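Drurkent コミュニティヘルプ > シミュレーション > データ収集

シミュレーションで集めた蛇口操作のデモ、成功判定はどこで切るべきか

tultent_kitchen
投稿日 3/31/20

キッチン環境で遠隔操作のデモを収集し、模倣学習の方策を訓練しています。タスクは「蛇口を開けて、シンク内のまな板に水を当てる」です。収集ツールはVatel、アームは単腕、グリッパは二指。記録は関節角、手先姿勢、グリッパ開度、固定カメラ1台のRGBです。

これまでに3,740本を記録し、自動の成功判定を通ったのは2,979本でした。判定条件は「蛇口の関節角が閾値を超えた状態が40ステップ続くこと」だけです。条件成立と同時にエピソードを打ち切っています。
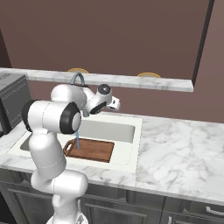

問題は学習後の方策の挙動です。蛇口を開けるところまでは再現しますが、開けた後に手先が蛇口の近くで細かく振動し、場合によっては閉める方向に押し戻します。損失は検証データでも下がりきっており、過学習には見えません。打ち切りが早すぎるのか、判定そのものが緩いのか、切り分けの方法を教えてください。物理の刻み幅とカメラ位置は全エピソードで共通です。蛇口の初期角度は毎回ゼロ、まな板の位置だけ乱数で動かしています。

heydari_sim

打ち切りが早いことが主因と考えます。条件成立の瞬間で記録が終わると、成功後の状態に対する行動ラベルがデータにほとんど存在しません。方策は分布外の観測に対して、直前の接触動作に近い出力を出し続けます。振動はその典型です。

手順は次のとおりです。

1. 判定成立後も記録を続け、操作者に手先を退避姿勢まで戻させる。退避姿勢は固定の一点にせず、ある程度の範囲を許す。
2. 成功条件を二段にする。蛇口の角度に加えて、手先と蛇口の距離が一定以上であることを要求する。
3. 水がまな板に当たることをタスクに含めるなら、それも条件に入れる。現在の条件は蛇口の角度しか見ていないので、まな板が水流から外れた配置でも成功になる。
4. 既存データは捨てず、打ち切り時点の状態を復元して退避部分だけを追加収集する。Vatelで状態スナップショットを保存していれば可能。保存していない場合、行動列の再生では接触の誤差が積もるため勧めない。

切り分けだけなら、学習済み方策を成功直後の状態から起動し、出力の分散を見てください。開始直後の状態から起動した場合より明らかに大きければ、データの欠落で説明できます。

水流の描画にも注意が必要です。水が関節角に連動した表示のみで粒子計算をしていない環境では、まな板との接触は物理エンジンから取れません。水流の軸とまな板の外形の交差を幾何計算で求めるのが確実です。

nagashi_38

うちも似た症状で、操作者の癖が原因でした。停止中の微小な入力がそのまま行動として記録されていたので、速度が小さい区間を間引いたら止まりました。データが多いなら38本くらい抜き出して目で見たほうが早いです。

ramen_actuator

カメラ1台だとアームの上腕リンクで蛇口の一部が隠れませんか。画像入力の方策なら、開いたかどうかを見分ける手がかりは水流に偏ります。水流が描画される前後で行動が切り替わっているか確認してください。手首カメラを足せるなら足す。足せないなら、固定カメラを反対側に移したデータを少量作って比較する。それで振動が変わらなければ視点の問題ではないので、上の打ち切りの件を先に直すべきです。

tultent_kitchen

ありがとうございます。スナップショットは7月以前の収集分には無く、それ以降の分にだけありました。ある分について退避部分を追加し、条件を二段に変更します。低速区間の間引きは別の条件として学習し、混ぜずに比較します。水流は表示のみの実装だったため、交差判定は自前で書きます。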